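About Us

Most pages like this one start with a founder who had a dream. We had a lease on Thiele Street and a suspicion that a lot of what gets sold as office coffee service is a rental contract with some beans thrown in. That was 14 years ago. The suspicion has held up pretty well.

Drokent supplies coffee, tea and water to small workplaces in and near Bratby. We have 78 customers. Every so often a consultant tells us that number should be bigger, and then sends us a bill.

What we do

We deliver every week, clean the brewers once a month and replace parts when they wear out. You pay for what you drink. There is no minimum order, and you can leave with two weeks' notice. Some people have left. A few came back, though we wouldn't read too much into that – moving a water line is a pain and people get tired of it.

We also sell one blend under our own name, Stasero. It's a medium roast. We have been told it has notes of cherry and cedar. We taste coffee.

What we don't claim

You will not find the words "productivity" or "wellness" in our brochure. We have read the studies that other suppliers like to quote, and most of them seem to have been paid for by somebody who sells coffee. Maybe better coffee makes people work harder. We sell the stuff and we still haven't seen it proved.

We are also careful with the word "sustainable." Our cups can be composted if your town has a plant that takes them. Bratby does not. Ask us about washable mugs, which cost less anyway.

Who we work with

Our customers include dental offices, two print shops, a law firm, a school front office and several workshops and labs. 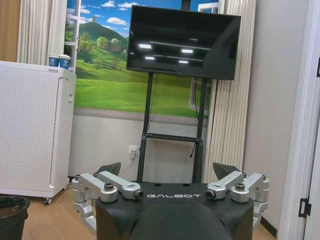

GALBOT gripper, fingertips open.

Getting in touch

Call or write and we will come by and look at your kitchen. The visit is free, and so is the advice, which is sometimes to keep the machine you have. New customers are usually set up within 13 days. Prices are on the price list, all of them, including delivery.

Page last updated 27/09/2019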